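Ison memory controller IP: progress report to the programme office
Prepared by Kirsten Mogensen, verification lead, Clesix
9 October 2021

Status

Work package two (RTL for the command scheduler) is complete and frozen. Work package three (verification) is in progress and is behind the plan agreed at the last review. Work package four (test chip integration) has started early on the parts that do not depend on the scheduler. Spend is within the approved envelope and no change to the total is requested.

Scheduler

The scheduler now supports the full set of bank groups and both refresh modes. Alvar Bråten closed timing at the slow corner after the arbitration stage was split into two pipeline steps. The split adds one clock cycle to the latency of an isolated read. Under mixed traffic the extra cycle is hidden by the queue and does not show up in the average.

The earlier version could starve a low-priority port if two high-priority ports issued row hits without a break. An age counter has been added to each queue entry, and an entry that reaches the limit is promoted regardless of row state. The limit is set by register and may be changed while the controller is running. Eyvindur Hafstein has written a short note on how to choose it, which is in the project folder with the register map.

Verification

The regression suite stands at 1,583 tests. The nightly run covers 846 of these, and the full suite is run before each tagged release. On the current tag 17 tests fail. Most of the failures trace back to one cause, a mismatch between the reference model and the RTL on self-refresh exit when a write is already queued. The specification can be read either way at this point. Hrefna Ragnarsson has asked the PHY team at Brynjólfsdóttir which reading they have built to, and their answer will decide which side is changed.
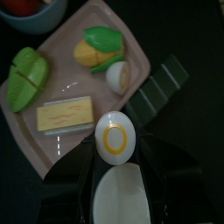 Functional coverage is held back by the error-injection group. The bins for double-bit errors during a refresh are still empty, and random stimulus does not reach them in a sensible run time. Directed tests are being written. The formal proofs on the age counter and the credit logic have passed, with the queue depth reduced to keep the run short. A proof at full depth has been tried and did not finish.

Emulation runs use the Drikivska traffic generator, which replays recorded bus activity against the controller. One defect was found this way: the byte mask was dropped on a write that crossed a page boundary. It has been fixed and a test has been added to the nightly run.

Test chip

The floor plan has been agreed with Brynjólfsdóttir. The controller sits on the same edge as the PHY, and the trace buffer has been moved inwards to free space for the clock spine. Unnur Bach is responsible for the scan chains and reports no blocking problems. The power grid analysis is a first pass only – it uses estimated switching activity and will be repeated with figures from emulation.

Risks

The self-refresh question is the main risk to the schedule. If the RTL has to change, the scheduler freeze will be lifted for that block alone and the timing run repeated. This could take up to 17 working days, which would use all the slack before the tape-out slot.

Simulator licences are a smaller risk. The full regression competes with two other projects for the same pool – at present it is run overnight.

Next period

Close the self-refresh item and re-run the full suite. Fill the remaining error-injection bins. Deliver the second netlist to Unnur Bach for scan insertion. Repeat the power analysis. The programme office is asked to confirm the tape-out slot by the end of October, and to say whether the low-power mode stays in scope for the first chip.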